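Review of the Plesard Two-Arm Kit
Student project report, Wednesday, August 26, 2026

Our group has tested the Plesard kit, which Astuvance is offering to schools. The task was a purple bowl with fruit, handled by two grippers on a white table.

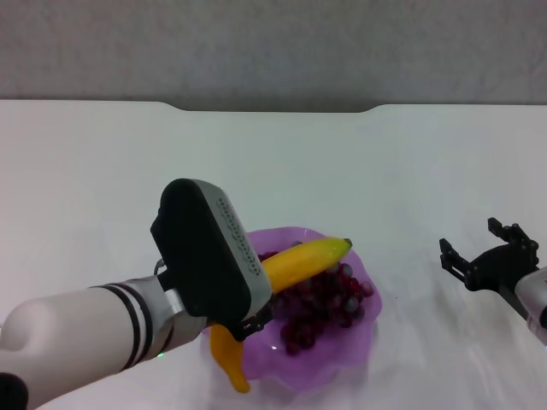
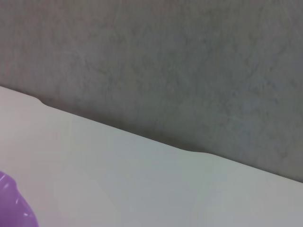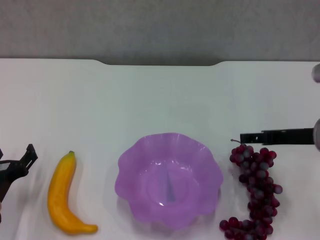 Marjatta Ikonen answered to our draft that the price is fair, but the manual skips the wrist calibration and she would not buy the kit until this is fixed. We agree with her in part. The calibration took us 3 evenings. After it, we recorded 115 trials and the grippers kept their settings. The spare finger tips must be ordered separately.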